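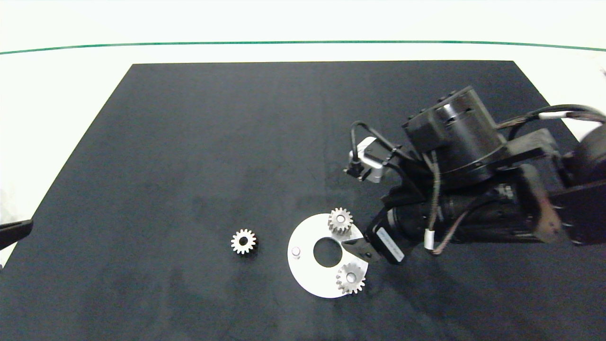 One reader of last term's notes wrote in to object that a gear is a gear, and that if the teeth mesh by hand they will mesh under load. It is a fair summary of what most people believe before they have put a gear train together, so we start with it.

Workshop Basics, Unit 4: Spur gears on a plate
Notes revised 11/04/2021

What the objection gets right

Two spur gears of the same tooth size will roll together if their shafts are parallel and the right distance apart. Most of the theory you need for this unit is in that sentence. The textbooks add forty pages, and I am not convinced that all forty help.

What it leaves out

"Mesh by hand" is a very weak test. Your fingers will forgive almost anything. They push a gear sideways without your noticing, they take up slack, and they turn slowly enough that a bad tooth feels like a small hesitation. Put the same pair on fixed pins and that help is gone.

The white plate with the round hole in the middle is a good piece to think about here. A gear sitting on a pin can only be where the pin puts it. If the pin is in the wrong place, no amount of care with the gear will fix that. Note also that two gears on opposite sides of a large hole are not a gear train. They may each be seated perfectly well and still have nothing to do with each other until something between them carries the motion. Students write "assembled" in the log at this point every term. Please don't.

Seating

A gear dropped over a pin may be down on its face or may be hung up slightly at a tilt. From overhead the two look much the same. Get your eye level with the plate and check the gap under the teeth on both sides. The Bondeck sheet says that a gear that slides on freely is seated. I don't accept this. A loose bore slides on freely and then wobbles.

A gear that reaches past the rim of its plate isn't wrong for that reason alone. It may be meant to meet another part outside. Ask what it is supposed to touch before you call it an error.

About the supplier claims

The Notwood catalog gives a life of 1,165 hours for its small steel gears. No load is given, no speed and no lubricant, so the number tells you very little. Steiner rates a similar part at 200 hours and does state the load. I would sooner plan with the second figure. The Mellavville shop ran a set for 200 hours in October and reported "no wear," but they judged it by eye, and I would like to see a tooth measured before I repeat that.

For the bench session

Lay the loose gears flat on a dark mat. Look through each bore for burrs. Seat one gear, check it from the side, spin it with a fingertip, then go on to the next. Write down what you saw and leave out what you expected to see. If a gear binds, take it off and try it on another pin before blaming the gear.

Reading for next time: the section on center distance. Skip the worked problem at the end, the answer printed there is for a different tooth count.

We use cookies to improve your experience on this site. By continuing to browse you agree to our cookie policy. Accept | Manage settings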